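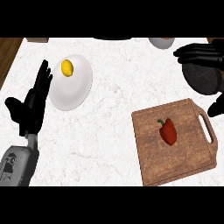 Simulated kitchen counter: a lemon on the plate, a red bell pepper on the cutting board, one robot hand at either side.

Frequently Asked Questions: Rules for Simulated Kitchen Tasks

Fimby maintains these rules for all groups that submit two-handed kitchen runs to the Vokora library. Answers were last revised on Mar 31, 2018.

Who must follow the rules?

Every group that submits runs for review, including Fimby's own staff. Partners working under the Rainer agreement follow the same rules and use the same forms.

May food items be placed anywhere on the counter?

No. Each item must begin on a surface listed in the task sheet, such as a plate or a cutting board. An item that begins on the bare counter is accepted only if the task sheet says so.

What position should an idle hand hold?

A hand that is not in use should remain open and clear of plates, bowls and food. A flat, upright hand with the fingers together is acceptable. The idle hand may not pass over the other hand's work area.

Are objects at the back of the counter part of the task?

Only if they are named in the task sheet. Background objects may be partly out of view. Contact with any of them must be reported, even when the task is otherwise complete.

How many runs are required?

A submission consists of 100 runs per task. Reviewers select 20 of these for full inspection. If a rule is broken in any selected run, the whole submission is returned with written comments.

May failed runs be removed?

No. Failed runs stay in the submission and are marked as failed. Removing them is treated as a reporting error – the group will be asked to submit again.

Do simulated results count toward approval for physical work?

They are accepted as supporting evidence only. Physical trials at the Fimasness site require a separate safety review, and force limits must be checked again on the actual equipment.

Whom should we contact?

Questions about the wording of a rule should be sent to Aurelia Strebel, Standards Office. Appeals against a returned submission go to Alun Nicholas, Review Office, and must quote the submission number. The next revision is planned for December.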